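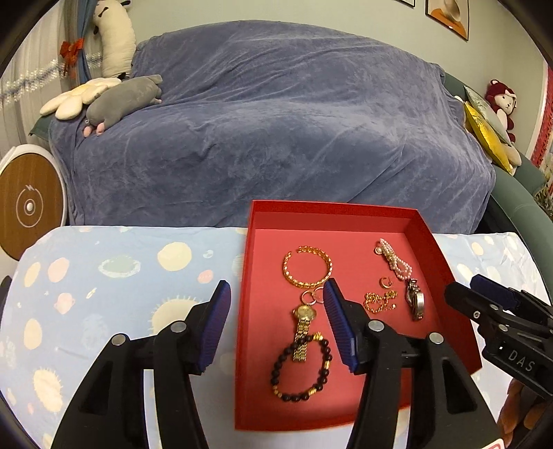
第 2 页

主题:机器到底能不能干家务了?

Thulani_Xaba:
接着上一页说。洗碗、扫地我都服气,可收拾首饰盒呢?图里这种红盒子,金链子团成一团,旁边又是珍珠手链又是黑珠子手串,珠串还压着金表的表带。我自己伸手进去都得扒拉半天!

老波塔:
没那么玄吧。蓝色指垫上有纹路,夹个手表、手镯我看没问题。难的就那条链子,还有两枚挨在一起的细戒指。

Nandi恩:
楼上太乐观了。我在 Plustbridge 的包装间干活,我们那台机器放硬盒子,100 次里能成 77 次,一换成软的、会缠的,直接掉到 40。老板还天天说快了快了……

老波塔:
40 也不低啊,我家小子叠衣服还没这个数呢(笑)

Riaan修表:
修表的插一句。夹起来是一回事,夹多重是另一回事。那块银色的表侧躺着,表带还折着,真要拿,我会捏表带,绝不碰表镜。机器懂这个吗?我不信。

Thulani_Xaba:
回 Riaan:同意一半。力度可以调,我更怕它把小珍珠耳环顺手带到地上,滚进沙发底下,那就等着趴地上找吧!

Nandi恩:
所以我的看法没变:车间里摆整齐的活儿可以交出去,家里这种乱摊子再等等。

老波塔:
等到九月 Tratovlow 那个展会,我去现场看看,回来给你们发帖。要是真能把链子解开,Riaan 请客啊。

Riaan修表:
行,解开了我请。光夹起来不算。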